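Showing the arm what you want: notes from the Vurnura practice room
Speaker notes, Édgar Correa
Talk slot after the morning break. Irfan Chin runs the laptop.

Slide 1. Title

Say name, say Vurnura. Mention that Irfan recorded most of the demonstrations and will take the questions on the controller.
The talk covers two ways of showing a robot a task: pushing the arm by hand, and driving it from a distance. Most of the time goes to the second one.
Skip the company history. It is in the handout.

Slide 2. By hand

You put the arm in a mode where the motors carry its own weight and no more. You take hold of it near the wrist and walk it through the task. The joint angles are recorded as you go.
Good points: you can feel contact, and a new person learns it in a few minutes.
Bad points: your body is in the camera view. Your hand is also in the camera view. If the policy learns from images, it learns from images with a person in them, and later the person is gone.
We did this for the first part of the Undandale project. It was fine for wiping and for opening lids. It was poor for anything with a long reach, and people got tired shoulders.
Pause for a show of hands: who has done this?

Slide 3. By remote control

The operator holds a controller and the arm follows. We use Mägi, our in-house controller. It sends a wrist position and a gripper command. The operator watches a screen.
You lose touch. You get clean images.
The first thing new operators do is move too fast, then stop, then move too fast again. The pauses go into the data. A policy trained on pauses will pause.
Tell the story of the first batch: we recorded 73 demonstrations and threw out 14 for long stops near the object. We should have caught it on day one by replaying them at double speed.

Slide 4. Why we practice in simulation

Nothing breaks. A reset takes a key press. The operator can try a bad approach and see what it does.
Jolto is the simulator setup we built for this. Same controller, same wrist commands, rendered views on the screen. An operator who moves from Jolto to the real arm has the buttons in their hands already.
Where it falls short: friction is off, and a round object rolls in a way that makes people grip too late or too hard. Say this clearly. Someone will ask.

Slide 5. What we tell operators

Look at the whole view before you move.
Come at the object from above when you can. Slow down over the last part of the approach and do not stop.
Close the gripper once. If you miss, back off, end the recording and mark it failed. Do not save it and do not fix it halfway.
Keep your start position the same unless the task sheet says to vary it.
Vary the object position every time.
Take a break after 900 seconds of driving. Set a timer. People do not notice themselves getting sloppy.

Slide 6. Failed recordings

We keep them in a separate folder. At first we deleted them, and I regret that.
They are useful for training the people. Irfan sits down with a new operator, plays one good recording and one failed one, and asks where the two part ways. It is usually earlier than the operator thinks. The miss happens at the gripper, but the wrist was turned wrong well before that.
If short on time, cut the rest of this slide and go to the views.

Slide 7. Views from Jolto

Leave these up while talking. Start with the basketball, then point out how much the surroundings change. A table, a room with a bed and a dresser, a doorway, open country with rock towers. We want the operator to get used to reading a place they have not seen before.
Point at the markers on the wrist block in the first one. People at the back will not see them, so say it out loud.
Do not read the slide.
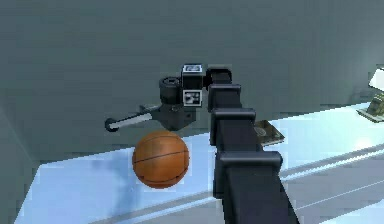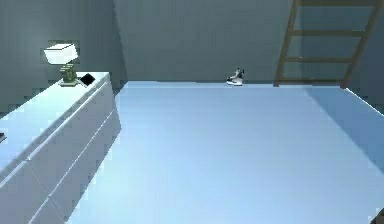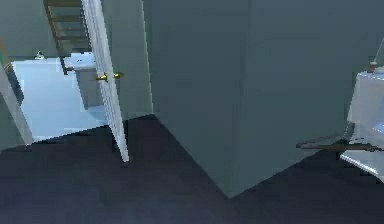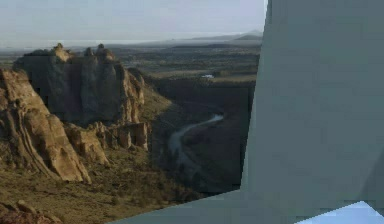

Rendered views, Jolto simulator. First view: gripper over the basketball.

Slide 8. What we would change

Score the operators on consistency before speed. We did speed first, and it took until November to undo the habits.
Record the operator's screen as well as the arm data. If a recording looks strange, you want to know what the person was looking at.
Have two people check each batch.
Irfan's point, let him make it: write the task sheet before the first recording, including what counts as finished. "Pick up the ball" needs a height and a hold time.

Slide 9. Questions

Likely ones: delay on the link, cost of the controller, whether we will share Jolto. The answer to the last is not yet.
Task sheets are on the side table, one per person.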